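Selbridge Library Opens Household Sorting Program for Small Items

25 January 2018

The Selbridge Public Library has opened registration for a household sorting program intended to help residents deal with the small items that gather on side tables, entry shelves and kitchen counters. The program is offered with Savatard Home Services and will be held in the library's Zepeda Room.

Each session lasts 2 hours and is limited to 10 participants. Residents are asked to bring the contents of one surface in their home, together with an open box or tray of any kind. Keys, chargers, remote controls, loose papers and drinkware are all suitable. Medicines, sharp tools and anything breakable should be left at home.

Participants will begin by placing everything on a table and grouping the items by where they are used. Objects needed daily are then given a fixed place near the door or the favorite chair. Papers are set aside to be read, filed or recycled before the session closes. Items without a clear use may be left in the library's donation bin, provided they are clean and in working order — cables and chargers should be labeled with the device they belong to.

The library held a trial series last August, in which 152 households took part. According to the library's summary of that series, the item most often reported missing at home was the television remote, followed by keys. Over 687 small items were passed on through the donation bin, the greater part of them phone accessories and unused kitchen containers.

A printed guide, titled Fimideck, accompanies the program. It covers the choice of a box for a small table, the labeling of spare keys, and a short weekly routine for clearing a surface. The guide is free to cardholders and may be collected at the front desk whether or not the resident attends a session.

Registration is open to all Selbridge residents aged 16 and older and may be completed in person or by telephone. There is no charge. Places are assigned in the order in which requests are received, and a waiting list will be kept for each session. Residents who require step-free access or a seated workspace should state this when registering.
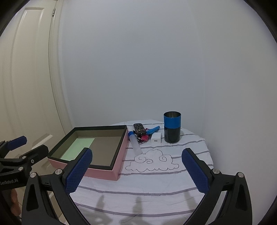

Keys, a remote control, a USB charger and a tumbler share a small round table with an open box.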